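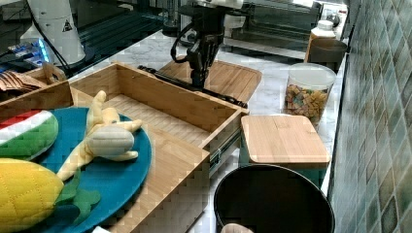
Caixa comprida de bambu, aberta e vazia.

15 de abril de 2019 – lista dos acionistas da Palmont
Tempo de leitura: 1 min

Prezados,
os 3,196 milhões são a receita de fevereiro, e o lucro está na página 27. A venda da loja de Bradska ainda não entrou nestas contas – peço que confirmem com a Matheson.

> Alguém sabe se o relatório já inclui a venda de Bradska? Eu encontrei somente 2,836 milhões.

Este site utiliza cookies. Aceitar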